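Lovatgate : les avis de décès de la commune bientôt consultables en ligne

6 janvier 2020

C'est un travail de longue haleine, mené avec beaucoup de patience, qui arrive enfin à son terme : les avis de décès parus depuis des générations dans la feuille locale de Lovatgate peuvent désormais être lus par tous, gratuitement, sur le site de la bibliothèque. Le fonds réunit 2 000 notices, que les familles réclamaient depuis bien longtemps, et l'on comprend leur joie de retrouver là un grand-père, une tante ou une voisine tant aimée.

Les recherches avaient commencé en novembre, dans les réserves de Zasthorpe, où dormaient les vieux registres de la maison funéraire Sarpong. Il a fallu déchiffrer les écritures, rapprocher les noms mal orthographiés, et parfois téléphoner aux cousins éloignés (qui avaient toujours une anecdote à raconter !).

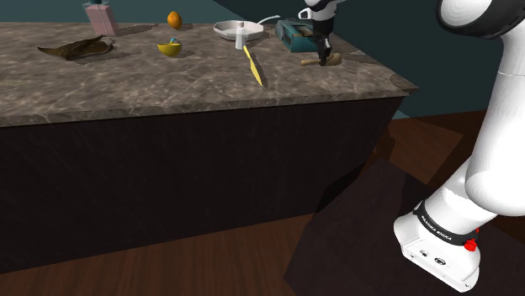 Un plan de travail en pierre mouchetée, avec un flacon rose à bouchon bleu-vert foncé. Image de synthèse.

Les familles qui le souhaitent peuvent compléter une notice par quelques lignes de souvenirs, dans la limite de 200 mots, et y joindre un portrait. Les textes sont relus avant d'être mis en ligne, ce qui demande 15 jours en moyenne.

Pour celles et ceux que l'ordinateur intimide, un recueil imprimé est proposé à 10 euros à l'accueil de la bibliothèque, ainsi qu'à la librairie Skoltilska.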